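## 4.2 What a label has to do

I went into this part of the study thinking the labels would be the dull bit. We had spent most of March arguing over bins - how deep, how wide, felt or plastic, lids or no lids - and the words on the front were an afterthought. Then we put the first sets out in the shared kitchens at Orkthorpe and Granley, and the words were all anybody wanted to talk to me about.

The trouble starts with what kind of word you pick. Some labels name a material (glass, metal, plastic) and some name a thing (bottle, can, jar). Either sort is fine as long as you stick to it. Mix them and you've asked people two different questions at once, and they have to work out for themselves which one you meant. A drinks bottle made of clear plastic is a bottle, after all. It's also plastic. Put it in front of somebody who is holding a mug of tea in the other hand and has a meeting to get to, and it could go either way, and I can't say either way is wrong!

Figure 2 has the mixed wording on the table, which we called the everyday set because it was closest to what people wrote when we gave them a pen and left them to it. 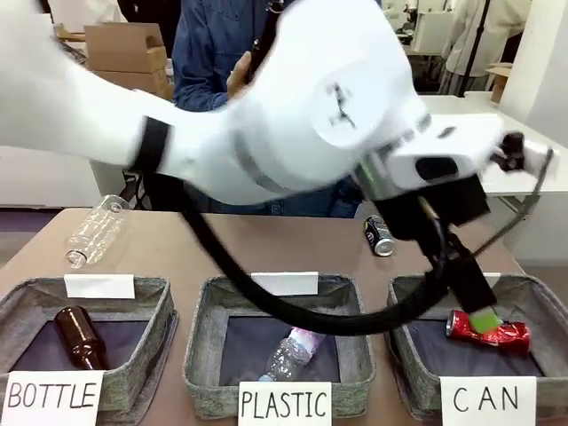
Page last changed: 20 January 2022

**Figure 2.** The everyday set during sorting, with BOTTLE, PLASTIC and CAN as the three labels. The brown glass bottle is in the first basket and a plastic water bottle in the second, with another clear plastic bottle and a black can still on the table.

You can probably see why I got so fond of that wording and so cross with it at the same time. CAN gives hardly any bother. A red can, a black can, a crushed one, a whole one - the word covers the lot and people's hands seem to know it. PLASTIC is nearly as good on its own. It's BOTTLE that makes the mess, and only because PLASTIC is sitting next to it. Swap BOTTLE for GLASS and you have three labels that hardly overlap at all (cans aren't a material, I know, but they don't fight with the other two). Take PLASTIC away and BOTTLE is perfectly clear again, though you then need somewhere for the yoghurt pots.

Across both kitchens we logged 1418 items over 21 days. I should say straight off that I don't put much weight on comparing one kitchen with the other. Granley is next to a canteen and gets far more drinks containers, while Orkthorpe seems to live on soup. What I do trust is the stuff people told us while they were standing there, and it was much the same in both places. The clear bottles were where they stopped. Several people read all the labels, picked a basket, then moved the bottle to the other one before they let go of it. One told me she had decided BOTTLE "must mean the posh ones", by which she meant glass, and having settled that she never paused again.

That last remark stuck with me, because it's what Yu suggests in the earlier work on office recycling: people make up a private rule the first time they get stuck, and then they keep it. If the rule happens to match yours, lovely. If it doesn't, you won't hear about it until somebody empties the basket.

A word on the baskets themselves, which I've rather neglected. We used square grey felt ones in a row along the front of the table, with each paper label standing in front of its own basket. I'd worried that handwriting would look scruffy, but big black capitals were easy to read from the doorway and nobody asked for anything smarter. The printed labels from the Plunora trial were neater and had little pictures on them, and I'd still like to try those side by side with ours. My guess is that a drawing of a wine bottle would sort out the whole BOTTLE business in an afternoon - but it is a guess, and the two kitchens we had weren't set up to test it.

For the second round we kept the baskets and the table where they were and changed only the one word. Section 4.3 goes through what happened with GLASS.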